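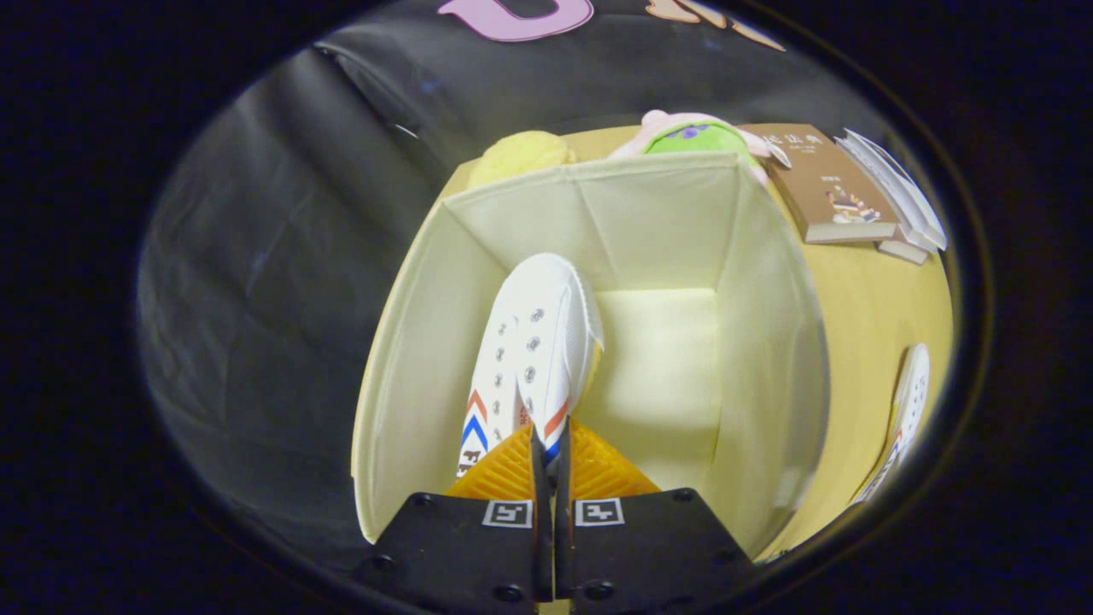

November, started 9:40 am

Second round on the canvas glue question. Last month's batch of the Lammont water-based adhesive let go at the toe after flexing, so this time I cut new strips from the Firkent roll, same 22 mm width, and roughed the rubber side with 60 grit before wiping down.

Two coats on the rubber, one on the canvas. Let both go clear, then pressed. The heat gun was set to 85 C but I don't trust the dial - check it with the probe before the next batch.

Peel results so far: the roughed strips held well and tore canvas fibers before the glue line gave. The unroughed ones came away clean, with all the glue left on the canvas side. Same failure as last month.

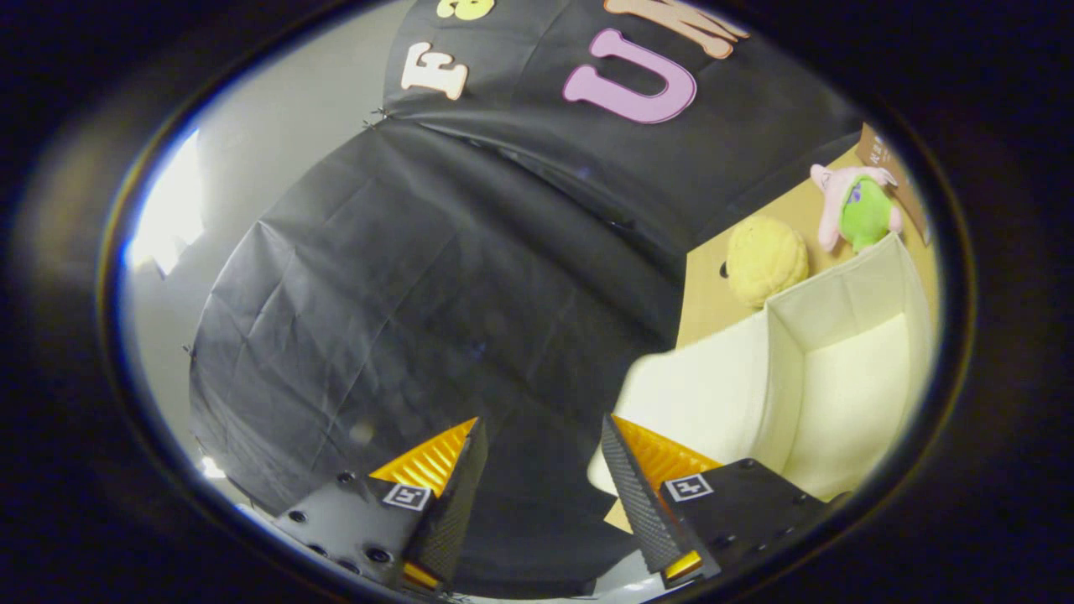 The Lultevau solvent glue is still stronger on the bench but it yellows the canvas and the smell gets into the hallway. I would like to drop it for white uppers.

To do: 9 strips are under weights on the back shelf, leave them until tomorrow. Order more primer from Jaiswal - the can is nearly done and the lid no longer seals. Flex test after that, toe bend only.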